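밴드 이름은 누구 거예요? 멤버들이 헤어지면 이름은 누가 가져가나요?

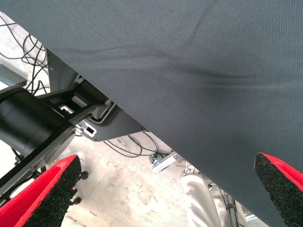 짙은 청회색 천이에요. 가느다란 골이 촘촘하게 나 있지요.

안녕하세요, 어린이 음악 교실 게시판에 글을 쓰는 음악 좋아하는 아줌마예요. 지난번에 '앙코르는 미리 정해 놓는 건가요?'를 썼더니 댓글이 잔뜩 달렸는데, 그중에 제가 무릎을 탁 친 질문이 하나 있었어요. "제가 좋아하는 밴드가 해체했는데요, 나간 사람이 똑같은 이름으로 또 공연을 한대요. 그래도 돼요?"

와, 이거 어른들도 엄청 헷갈려 하는 문제예요! 진짜로 이것 때문에 법원까지 가는 사람들도 있답니다. 그래서 오늘은 밴드 이름 이야기를 해 볼게요. 좀 길어요. 과자 하나 가져오세요.

이름도 물건처럼 주인이 있을까?

여러분 필통은 누구 거죠? 당연히 여러분 거지요. 필통은 손으로 잡을 수 있고, 가방에 넣을 수 있고, 밑바닥에 이름도 써 놓을 수 있어요. 그런데 밴드 이름은 손에 안 잡혀요. 누가 "이 이름 내 거야!" 하고 외친다고 그 사람 주머니로 쏙 들어가지도 않고요.

그래도 이름에는 주인이 있을 수 있어요. 이런 걸 다룰 때 나오는 말이 '상표'예요. 상표는 "이 이름이 붙은 노래나 공연이나 티셔츠는 우리가 만든 거예요" 하고 알려 주는 표시라고 생각하면 돼요. 과자 봉지에 적힌 이름을 떠올려 보세요. 똑같은 이름을 아무나 봉지에 찍어서 팔면 여러분은 맛있는 그 과자인 줄 알고 샀다가 엉뚱한 맛에 깜짝 놀라겠죠? 밴드도 비슷해요. 좋아하는 밴드인 줄 알고 표를 샀는데 모르는 아저씨들이 나와서 기타를 치고 있으면 얼마나 황당하겠어요.

많은 나라에는 상표를 등록하는 곳이 있어요. 우리나라에서는 나라에서 하는 일이고요. 신청서를 내고, 심사를 받고, 통과하면 이름 옆에 주인이 적히는 거예요. 저는 처음에 이걸 듣고 도서관 대출 카드 같은 건 줄 알았어요(아니었어요, 서류가 훨씬 많아요).

브릴론 이야기

제가 스무 살 무렵에 푹 빠졌던 밴드가 있어요. 이름은 브릴론(Brilon). 멤버는 5명이었어요. 보컬, 기타 둘, 베이스, 드럼. 유명했냐고요? 음, 제 방 안에서는 세계 최고로 유명했어요!

브릴론은 진아드몬트(Jinadmont)라는 도시의 작은 지하 공연장에서 시작했어요. 제가 처음 갔던 날 관객이 325명이었는데, 그걸 어떻게 아느냐면 공연장 주인이 마지막 곡 전에 마이크를 뺏어 들고 "오늘 325명! 우리 가게 최고 기록!" 하고 소리를 질렀거든요. 저도 그중 한 명이라서 괜히 으쓱했어요.

그 뒤로 타리간(Tarigan)이라는 작은 음반사에서 첫 앨범이 나왔어요. 2,000장을 찍었는데 다 팔렸고, 저는 한 장을 사서 테이프로 옮겨 놓고 원래 앨범은 아까워서 잘 안 들었어요. 지금 생각하면 왜 그랬나 몰라요. 나중에는 좌석이 2,000개나 되는 극장에서도 공연을 했답니다.

그런데 두 번째 앨범을 만들다가 멤버들이 싸웠어요. 노래를 빠르게 하자, 느리게 하자, 그런 걸로요. 처음에는 작은 싸움이었는데 점점 서로 말을 안 하게 됐고, 결국 기타 치는 사람 하나와 드럼 치는 사람이 나갔어요. 남은 세 명은 새 사람을 구해서 계속하겠다고 했고요.

문제는 그다음이에요. 나간 두 사람도 새 밴드를 만들더니 포스터에 '브릴론'이라고 쓴 거예요! 10월에 진아드몬트 길거리에는 브릴론 포스터가 두 가지나 붙어 있었어요. 하나는 파란색, 하나는 노란색. 저는 그 앞에 서서 한참 고민했어요. 어느 쪽이 내 밴드지?

그럼 누가 진짜예요?

여러분이라면 어떻게 정하겠어요? 제가 음악 교실 친구들한테 물어봤더니 대답이 정말 여러 가지였어요.

"사람이 더 많은 쪽이요!"
"노래를 만든 사람이요."
"이름을 처음 생각해 낸 사람이요."
"가위바위보요."

다 그럴듯하죠? (가위바위보는 빼고요. 아니, 사실 가위바위보가 제일 싸고 빠르긴 해요.) 그런데 법에서는 보통 이런 것들을 살펴봐요.

먼저 약속을 적어 놓은 종이가 있는지를 봐요. 이걸 계약서라고 해요. 밴드를 만들 때 "누가 나가면 이름은 남은 사람들이 쓴다" 하고 미리 적어 놓고 모두 이름을 썼다면, 보통은 그 약속이 아주 중요해져요. 그런데 막 밴드를 시작한 사람들은 이런 걸 잘 안 써요. 친구끼리 신나서 기타를 치는데 갑자기 "우리 헤어질 때를 대비해서 종이를 쓰자" 하면 분위기가 이상해지잖아요.

다음으로 상표를 등록해 둔 사람이 있는지도 봐요. 멤버일 수도 있고 회사일 수도 있어요. 음반사나 기획사가 이름을 등록해 놓은 경우에는 멤버들이 모두 함께 회사를 나와도 원래 이름을 못 쓰는 일이 생겨요. 팬들이 보기에는 얼굴도 그대로, 목소리도 그대로인데 이름만 달라지는 거죠. 저는 그럴 때 괜히 제가 다 속상하더라고요.

또 그 이름을 누가 얼마나 오래 써 왔는지, 팬들이 그 이름을 듣고 누구를 떠올리는지도 따져요. 나라마다 규칙이 조금씩 달라서 여기서는 이렇게 되고 저기서는 저렇게 되기도 해요. 그래서 변호사들이 바쁜 거예요.

판사님은 무슨 일을 하나요?

두 쪽이 이야기를 해도 해결이 안 되면 법원에 가요. 법원에서 판사님이 양쪽 이야기를 듣고, 종이도 읽고, 포스터나 앨범 같은 것도 보고 결정을 내려요. 그런데 재판은 시간이 오래 걸릴 수 있어요. 방학이 몇 번 지나갈 수도 있어요!

그동안 두 밴드가 같은 이름으로 계속 공연하면 팬들이 헷갈리겠죠? 그래서 "결론이 날 때까지 그 이름을 잠깐 쓰지 마세요" 하고 법원에 부탁하는 방법도 있어요. 어려운 말로 '가처분'이라고 하는데, 뉴스에서 연예인 이야기 나올 때 가끔 들리는 말이에요. 시험에 안 나오니까 못 외워도 괜찮아요. 저도 쓸 때마다 사전을 찾아봐요.

재판까지 안 가고 서로 조금씩 양보해서 끝내는 경우도 많아요. 이건 '합의'라고 해요. 형제자매랑 리모컨 가지고 다투다가 "그럼 나는 저녁 먹기 전까지만 볼게" 하는 것도 합의랍니다.

브릴론은 어떻게 됐냐면요

브릴론도 합의를 했어요. 남은 세 사람이 브릴론이라는 이름을 계속 쓰고, 나간 두 사람은 새 이름을 짓기로 했어요. 그 새 이름이 그림홀름(Grimholm)이에요. 대신 그림홀름은 포스터 아래쪽에 작은 글씨로 '브릴론의 옛 멤버들'이라고 쓸 수 있게 됐고요. 어느 나라에서나 이런 약속이 꼭 되는 건 아니지만, 두 밴드는 그렇게 하기로 서로 도장을 찍었어요.

저는 어느 쪽 팬이 됐을까요? 둘 다요! 용돈이 두 배로 들어서 힘들었어요. 그림홀름은 느린 노래가 많아서 밤에 듣기 좋고, 브릴론은 청소할 때 틀면 바닥이 금방 반짝반짝해져요.

이름이랑 노래는 또 달라요

여기서 많이 헷갈리는 게 하나 있어요. 밴드 이름의 주인과 노래의 주인은 다를 수 있어요. 노래를 만든 사람에게는 '저작권'이라는 권리가 생겨요. 여러분이 공책에 동시를 쓰면 그 동시에도 생기는 권리예요. 멋지죠? 신청서를 안 내도 만들면 바로 생겨요.

브릴론에서 제일 인기 있던 노래는 나간 기타리스트가 만든 곡이었어요. 이름은 못 쓰게 됐지만 자기가 만든 노래까지 빼앗긴 건 아니에요. 그래서 그림홀름 공연에서도 그 노래가 나오고, 브릴론 공연에서도 나왔어요. 공연에서 노래를 부를 때 만든 사람에게 돈을 내는 방법이 따로 있거든요. 그 얘기까지 하면 과자를 한 봉지 더 가져와야 하니까 다음에 할게요.

여러분이 밴드를 만든다면

학교에서 친구들이랑 밴드나 댄스 팀을 만들 생각이 있나요? 그럼 이름을 정할 때 인터넷에 한번 검색해 보세요. 벌써 같은 이름을 쓰는 팀이 있으면 다른 걸로 바꾸는 게 편해요. 제 조카네 팀은 이름을 네 번이나 바꿨는데 지금은 '급식 먼저'예요. 저는 마음에 들어요.

그리고 종이 한 장에 약속도 적어 보세요. 누가 전학을 가면 이름은 어떻게 할지, 새 친구가 들어오려면 누구한테 물어볼지, 연습 때 간식은 누가 가져올지. 어려운 말은 하나도 안 써도 돼요. 다 같이 읽고 밑에 이름을 쓰면 끝이에요.

혹시 여러분이 지은 팀 이름이 있으면 댓글로 알려 주세요. 단, 진짜 이름이랑 학교 이름은 적지 말고 팀 이름만요! 다음 글은 '노래를 틀면 돈은 누구한테 가나요?'로 준비하고 있어요.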